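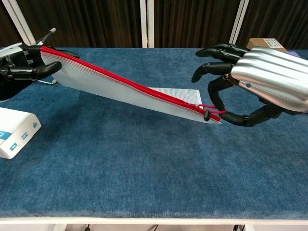

Muvden signed its plastics pledge in April, and our group spent the weeks after that trying to find out what the town had promised. The text runs to 427 words and contains two targets, neither with a deadline. It asks households to switch to "durable alternatives," a phrase that could cover a steel lunch box or a white mesh pouch with a red zipper, and it never says how long a thing has to last to count. We think that matters more than the signing ceremony did.

What we did

We sent a short survey to 933 addresses in Muvden and the Modberg district and asked the Votovholm waste office for its sorting records. The survey got roughly 600 replies. Most people had heard of the pledge. Far fewer could name anything they had changed, and we suspect even that share is flattering, as people like to look good on a form.

What we doubt

The Ghoneim Fund, which paid for the campaign, says awareness leads to less waste. Its report offers no figures before and after, so we could not test this. Votovholm weighs its plastics together with metal cans -- a drop in one can hide behind a rise in the other.

Limits

Our survey was in one language only and missed the apartment blocks near the Modberg rail yard. A second round should start there, and should ask to see receipts.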